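Narrowboat Lonell - my pre-season safety checklist, with comments
Last gone over 4 Mar 2009

Same list as last year, with a few bits added after the July trip when we lost the bilge pump halfway up to Chisholm. I do this over a long weekend before the first cruise. It isn't a replacement for the proper boat safety examination, so please don't wave it at an examiner! 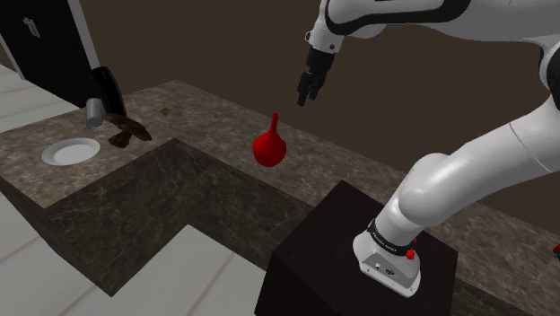 I've put OK, WATCH or FIX against each item and then rambled a bit underneath, as usual. Engine hours at the start were 1,034, for anyone comparing with their own.

GAS

Locker drains clear - OK
Full of leaves again, so I poked them through with a bit of garden cane and poured a jug of water down to make sure it ran out over the side. Do look from the outside as well.

Bottles upright and strapped - OK
New strap this year. The old one had gone stiff and I didn't trust the buckle.

Hose date and condition - FIX
I bent it over my finger and there were tiny cracks near the regulator end. Gas is off at the bottle until the fitter has been. I know plenty of people change their own hoses but I'm not one of them.

Hob flame failure - WATCH
Back left burner takes ages to hold. It does cut off when it should, so it's a nuisance more than anything, but I've asked the fitter to have a look while he's here.

FIRE

Extinguishers, gauge and pin - OK
Both in the green. I give the powder one by the back steps a good turn upside down, as an old boy on the moorings told me the powder packs down with the engine shaking it all summer. No idea if he's right.

Fire blanket - OK
Moved it. It used to hang behind the cooker, which meant reaching over the flames to get at it, and I'm embarrassed how many years it lived there.

Smoke alarm - OK
Loud. The dog went and sat on the towpath.

Carbon monoxide alarm - FIX
Test button works but it's past the replace-by date on the back. New one ordered from Clureck, and the stove stays unlit until it's up.

Stove flue and door rope - WATCH
Swept it and got half a bucket of soot out. The rope round the door is flattening at the bottom corner. I tried the trick of shutting a strip of paper in the door and it slid out far too easily on that side.

ELECTRICS

Battery terminals - OK
Cleaned off the green fluff and smeared them with petroleum jelly. Take your rings off first.

Shore lead - OK
Ran the whole length through my hands. There's a scuff near the plug but it hasn't gone through the outer.

Bilge pump and float switch - OK
Brand new Gikura pump, fitted in the autumn after the Chisholm business. I lifted the float by hand and it kicked in straight away - lovely sound. I've also cable-tied the wiring up out of the wet, where it should have been in the first place.

DECK AND HULL

Weed hatch seal - OK
Check this twice. Then run the engine in gear on the ropes and check it again. More boats go down through a loose weed hatch than anyone likes to think about.

Stern gland - WATCH
Two drips a minute with the engine off after I'd given the greaser a turn. I'd like less. It may want repacking before the summer.

Gunwale grip paint - FIX
Worn shiny by the side doors, exactly where everybody steps off. A tin and a dry day is all it needs.

Ropes - OK
Centre line is new, and just short enough that it can't reach the prop. The stern one is looking hairy but will do to the end of the season.

Lifebuoy and throw line - OK
Throw line had been put away damp and smelt like a pond. Washed, dried and stuffed back in loosely. Don't coil it!

STILL TO DO
Gas hose (fitter)
CO alarm
Door rope
Grip paint
Find the spare windlass, which I'm sure was under the front step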